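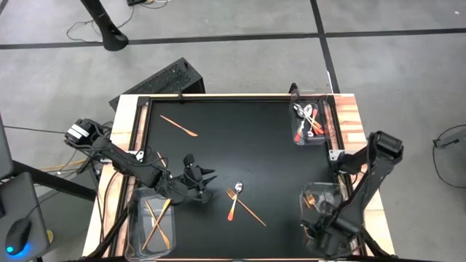

Copper-colored knives and copper-handled forks and spoons, with clear plastic bins.

Trestden has changed the way it sorts the cutlery it rents out for weddings and company dinners. From February, mixed pieces are placed on a matte black surface and divided by type into clear plastic bins. The old method used a single deep drawer per set.

The change applies first to the Kanaujia pattern, which has silver-colored heads on the forks and spoons and copper-colored handles. The knives are copper-colored from end to end. The firm holds 455 pieces of the pattern and sends them out in sets of 22.

Sinan Ertürk, who runs the stock room at Grorkstead, said the dark surface was chosen for contrast. A fork lying on top of a spoon is easy to miss in a steel tray, and short counts were most often traced to pieces that had been stacked or hooked together. "The forks are the problem," he said. "The tines catch on everything, and a spoon goes out with them."

Under the new procedure, crossed pieces are separated before anything is put in a bin. Knives are taken out first and laid in one direction. Forks and spoons follow, with handles pointing the same way. Small pieces go in a bin of their own and are counted last. Any piece with a scratched handle is set aside for recoating, and the set is made up again from spares.

The clear bins replace gray ones that had to be tipped to check the contents. They are supplied by Fastar and fit the existing shelves without changes. Lids are on order.

Sorting is done after washing and final drying, no later than 4 p.m. on the day a set comes back. Sets returned after that hour are held overnight and sorted the next morning.

Trestden will use the procedure for 2 months before deciding whether to extend it to its plain steel patterns. Serving pieces, which are packed in fabric rolls, are not affected. Rental prices stay the same.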